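4. A visita ao laboratório de Dirkby

4.1 Como fomos lá parar

Vou contar esta parte na primeira pessoa, porque foi assim que a vivi e porque os revisores da versão anterior nos pediram mais contexto sobre o dia aberto (com razão!). O plano inicial era modesto: eu e a Cecilia Wumbei íamos a Dirkby entregar os questionários, tomar um café e voltar no mesmo comboio. Acabámos por ficar até fecharem as portas.

O dia aberto realizou-se a 4 de dezembro de 2018 e recebeu 566 visitantes, dos quais 476 aceitaram responder ao questionário à saída. É uma taxa de resposta que eu nunca tinha visto num evento deste género, e desconfio que as mesas postas mesmo ao lado do bengaleiro tiveram alguma coisa a ver com isso. O Danish Gilani, que coordenou a recolha, acha que foi o entusiasmo das pessoas. Ficámos de discutir isto outra vez e ainda não discutimos.

4.2 O que se mostrava

Havia sete postos, quase todos da equipa do projeto Bakano, e cada um tinha o seu público. Os painéis sobre segurança ficaram às moscas durante boa parte da manhã, ao passo que a demonstração de manipulação com dois braços teve fila o dia inteiro. Foi nela que concentrámos as observações, e é dela que falo no resto da secção.

O Senyo Quartey fazia a apresentação em menos de cinco minutos e repetia-a sem parar, sempre com pequenas variações. Começava por perguntar aos visitantes o que achavam mais difícil para um robô, pegar numa lata ou pegar num rebuçado. Quase toda a gente dizia a lata, por ser maior e mais pesada. Ele sorria e explicava o problema dos invólucros: o papel torcido nas pontas, as embalagens que se amarrotam e mudam de forma quando se lhes toca, os reflexos que baralham a estimativa de posição. Ouvi a explicação tantas vezes que era capaz de a dar eu (e dei, a um casal que chegou quando ele tinha ido almoçar, espero que sem grandes asneiras).

4.3 O que as pessoas perguntavam

Anotámos à mão as perguntas feitas em voz alta junto à mesa e guardámos as primeiras 100 para análise. A Lamisi Yakubu e eu codificámo-las em separado e depois comparámos, com muita discussão pelo meio sobre o que é, afinal, uma pergunta «técnica». Se um miúdo quer saber se o robô também come os doces, isso conta como pergunta sobre intencionalidade? Decidimos que sim, e a categoria ficou bem mais divertida do que prevíamos no protocolo de outubro.

As perguntas sobre emprego, que esperávamos ver dominar, apareceram pouco junto à mesa e bastante nos questionários. Parece-me que as pessoas não quiseram ser indelicadas com quem estava ali a mostrar o seu trabalho. Junto à mesa queriam antes saber coisas concretas: com que força aperta a garra, porque são os caixotes de cores diferentes, o que acontece se alguém mudar um deles de sítio a meio da tarefa. Uma senhora que tinha trabalhado numa confeitaria quis saber como se limpavam os dedos da garra, e o Senyo ficou uns bons segundos calado antes de admitir que precisava de pensar melhor no assunto.

A disposição da mesa (Figura 3) também orientava as conversas, e só demos por isso ao reler as notas. Com dois braços, um de cada lado da superfície verde, muitos visitantes falavam de um «esquerdo» e de um «direito» como se fossem dois colegas de turno, e havia quem tomasse partido. Os produtos familiares ajudavam imenso: doces, pacotes de snacks e latas de refrigerante são coisas que toda a gente já abriu, e cada um chegava com uma opinião formada sobre como se deve pegar nelas.
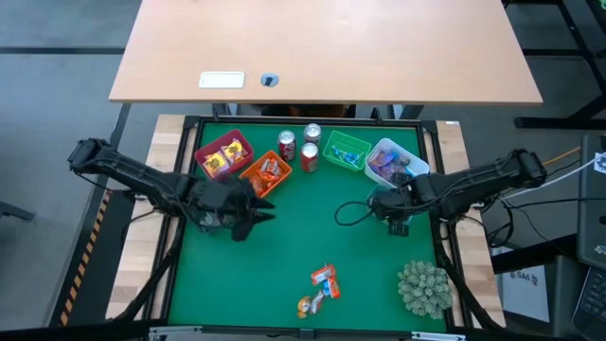 Figura 3. Posto de manipulação com dois braços: caixotes coloridos, latas e doces embrulhados.

A Gifty Agbenyega chamou-nos a atenção para outra coisa que nos tinha escapado por completo. Nas visitas que ela acompanhou em Trerkudley, com um braço só e blocos de plástico, as pessoas tendiam a perguntar «o que é que ele faz?». Em Dirkby ouvia-se muito mais «e consegue fazer...?», seguido de uma tarefa lá de casa: dobrar meias, separar botões, arrumar a despensa. Não temos dados de Trerkudley recolhidos da mesma maneira, por isso deixo isto como impressão nossa e nada mais, embora confesse que é a parte que mais me apetece estudar a seguir.

4.4 Limitações

Observámos um único dia, num único local, e as perguntas vieram de quem teve coragem de as fazer em voz alta. Os visitantes mais tímidos ficaram de fora das nossas notas, ainda que possam ter respondido ao questionário. Também não consigo separar o efeito da mesa do efeito do Senyo, que é um comunicador excecional! Combinámos com a equipa de Ouali repetir a recolha com apresentadores diferentes, usando a mesma folha de codificação, que se encontra no Anexo B.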